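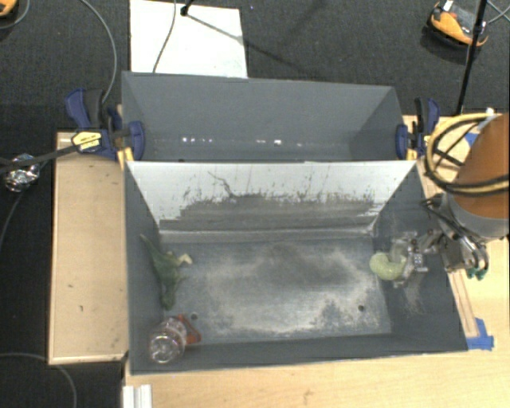
Worn bins should be replaced on a schedule

At Rustham we run a two-bin picking cell, and most of the maintenance hours go to the arm. I think that is the wrong place to spend them. In my experience the bin fails first.

A gray bin arrives smooth. After enough picks the fingers have scuffed the lower wall and worn a pale ring into the floor. Fidel Espinoza treats this as cosmetic. I don't. Our depth readings drift over scratched plastic, and the grasp planner starts aiming at marks instead of toys.

Clamps are the second neglected item. Two of them, one per side where the bins meet, will hold if somebody checks them every 200 picks. Bayu Tarigan wants bolts. Bolts are fine until a bin has to be swapped in 60 seconds.

My proposal is a new front bin every 2,000 picks, with the cable loop at the arm inspected at the same stop – the arm is parked anyway.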